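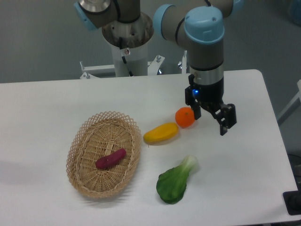 **Ticket: Wavero sync drops items from shared grocery list**
Opened by: Tonantzin Ocampo
Status: reopened
App: Guvunia Pantry, synced through Wavero

**Problem**

Items added on my tablet don't show up on my phone. Sweet potatoes, onions and rice went in at 8 in the morning. At noon the phone still had yesterday's list, with a green check mark next to it saying everything was up to date. It wasn't.

**Reply from Wavero support (first)**

"Please reinstall the app and sign in again."

Did that on both devices. It took most of my lunch break and changed nothing, except that I lost my custom store sections. I'd like to know what reinstalling was supposed to fix.

**What I tried on my own**

- Turned off battery saver on the phone. No change.
- Switched from home wifi to mobile data. No change.
- Added an item on the phone to see if it would reach the tablet. It did, in a few seconds. So the trouble only goes one way.
- Made a brand new list with one item in it. That synced fine in both directions.
- Copied the old list into the new one. Stopped syncing again.

**Reply from Wavero support (second)**

"Our servers had a short outage in August. This has been resolved and your list should now update normally."

I doubt this. An outage that hits one list, in one direction, and leaves every other list alone? Checked again after the reply and the rice was still missing.

**Update**

Went through the old list line by line. It had 91 entries, counting the checked-off ones that stay hidden at the bottom. I deleted one at random and the phone caught up right away. At 90 it syncs. Added one back and it stopped. Did this 2 more times with different items and got the same result.

Can't find a limit mentioned anywhere in the Wavero help pages. If there is one, the app should say so and not show a green check mark.

**Workaround**

Menu > List > Clear checked items. Do it on the tablet - clearing on the phone only hides them.

**Still open**

1. Is 90 a real limit, or a bug?
2. Why does the phone report "up to date" when it isn't?
3. Can I get my store sections back?

Please don't close this one again until someone has answered the first question. I was told "resolved" last time with the list still broken.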